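Speaker notes: Held-out viewpoints in kitchen manipulation
Speaker: Naa Sulemana, Parkero research group
Slot: 11 minutes, followed by questions

Opening (slide 1)

Good afternoon, and thank you to the organisers at Basholm for the invitation. My name is Naa Sulemana and I am presenting work carried out by the manipulation group at Parkero, together with our partners in Erkavport. The talk concerns one narrow question. When a policy has been trained with images from one camera position, how much of what it has learned survives when that position changes?

Pause here. Ask for the lights to be lowered at the front if the slides look pale.

The setting (slide 2)

All the results in this talk come from a single-arm system working over a kitchen counter. The arm is fixed at one side of the worktop and the overhead view takes in the whole working area, from the appliances on the left to the tray on the right. The same worktop was used for training and for testing. We call the policy Kong, and I shall use that name from now on. 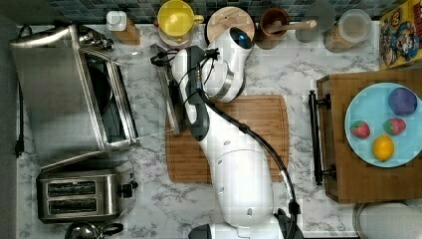
Slide 2: Overhead view of the worktop, with the arm above the cutting board.

Point out that the arm covers much of the centre of the board from overhead. This matters for the method. A policy that relies on this view alone must act on a part of the counter it cannot fully see, and it must do so at exactly the moment when precision is needed. Point out also that the gripper is holding a flat piece with transparent edges. Clear edges give very little contrast against a pale, veined surface, and they were the main cause of failed depth estimates in our early work.

The method (slides 3 and 4)

Our collection contains 3219 demonstrations. Each was recorded from more than one viewpoint, with the streams aligned in time. We trained two versions of Kong. The first received the overhead stream only. The second received one stream per training step, chosen at random from those available, and was never told which camera it came from. Both versions had the same network, the same training schedule and the same number of steps.

For testing we ran 1000 trials with each version. Half of each set used the overhead camera, and half used a camera position that neither version had met in training.

If asked about calibration: neither version is given camera parameters. The only additional input is the position of the arm's own joints.

Occlusion and scale (slide 5)

Scale proved to be a harder problem than occlusion. Our first assumption was that the second version would gain most where the arm hides the board, and it did gain there. The larger gain came from objects whose apparent size changes a great deal between cameras.
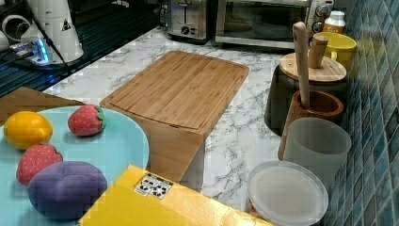 Our measure of error is the distance between the grasp point chosen by the policy and the point marked by a human annotator. We report it separately for each class of object, as a single average hides the effect. The toy fruit shows why. From a low position the plate runs out of view and the plum overlaps its lower edge, while the toaster at the far side of the counter looks small. The overhead-only version treated near objects as large ones and opened the gripper too far. The mixed version made this mistake far less often.

Allow time for the audience to read the chart. The left bars are overhead and the right bars are the unseen position.

Results (slide 6)

With the overhead camera the two versions performed equally well, within the spread of the trials. Training on mixed views therefore carried no cost that we could measure on the familiar view. From the unseen position the overhead-only version lost more than half of its successful grasps. The mixed version lost a small share – the exact figures are in the printed handout.

Limits (slide 7)

We have tested one counter, one arm and one type of gripper. Lighting was kept steady throughout. The unseen camera position was new to the policy, but it still looked at a familiar set of objects. A trial in a second kitchen at Erkavport is planned for January, and no claim should be made about other rooms before then.

Close (slide 8)

Thank the Erkavport annotation staff by team name. Leave slide 6 on the screen during questions.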